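I spent most of this week on the bag reader, which is my name for the part of our code that looks at a paper bag and decides where the opening is. The planner can't do much until it knows that.

It started with a segmentation model I trained back in May on 200 hand-labeled frames. That was fine for boxes. Paper bags gave it trouble, mostly because of the handles. A twisted handle crossing the dark part of the opening splits the mask in two, and the old code kept the bigger half and threw the other one out.

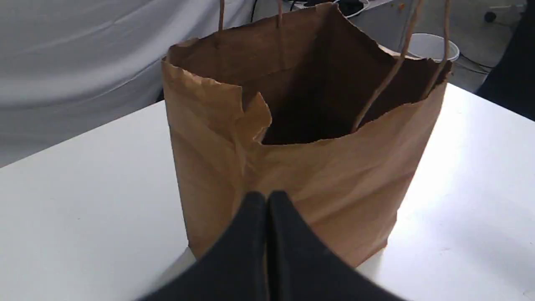

Wrist view, with a handle strand running across the opening.

The fix was dull. I label handles as their own class now, and the rim fit is allowed to pass behind them. I also stopped assuming the rim is flat. The back panel can sit a good bit higher than the front, so I fit the two edges separately and join them at the sides. On my test set of 279 frames, the bad fits went from 50 to 11. Most of what's left is bags with the side folded in.

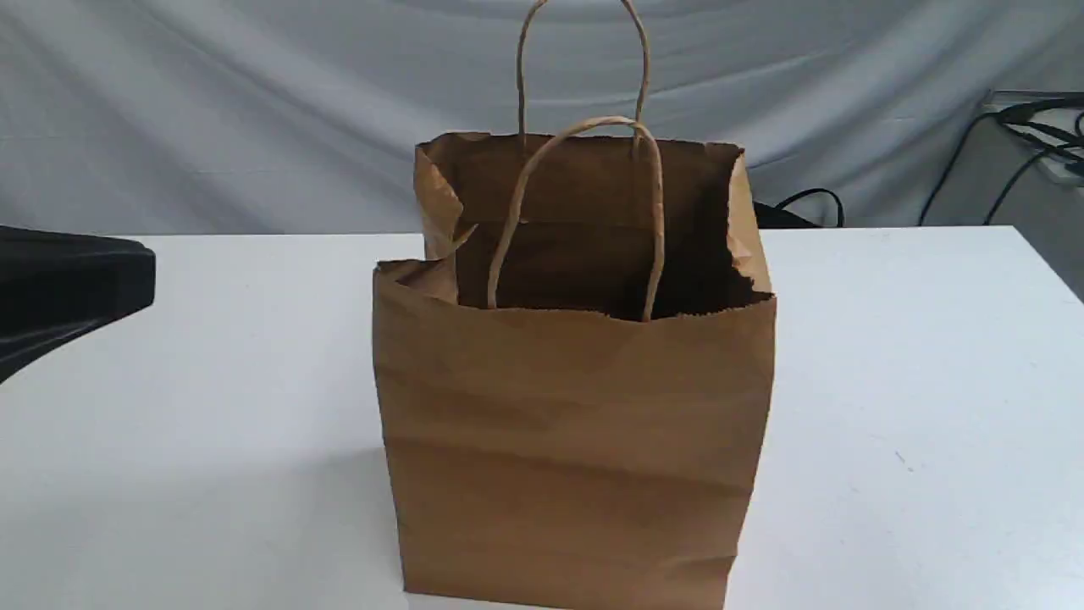

Timing between cameras

The other job was sync. The wrist cameras and the fixed camera each stamp frames with their own clock, and I found a 40 ms offset that had been there for as long as Bisier (our logging tool) has existed. It doesn't matter when the arms are still. When they move, the rim points land in the wrong place and the planner picks a grasp in thin air.

I wrote a small script that lines up the streams after the fact and flags any run where the offset drifts. It also lets me step through all the views together.
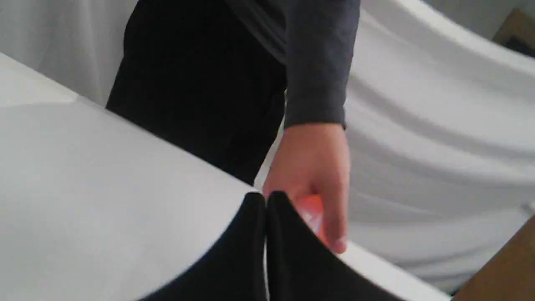 Wrist camera, fingers close together and a hand just beyond them.

Next is the two-arm controller. Shek, the planner, treats each arm as a separate problem and only checks for collisions at the end. With both grippers on one rim that's a poor way to do it, and the paper tears if one side pulls early.

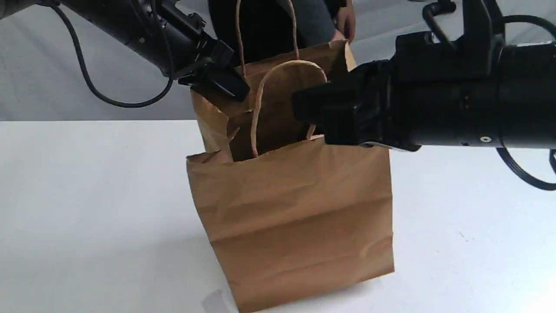 I've been trying a version where the two targets share one clock and a single width value, so slowing one arm slows the other. It runs in the simulator. The force limits are still guesses, and I want to log more runs before I touch them. The code is in the Linddale branch if you have access. I'll merge it once the config files stop changing every day.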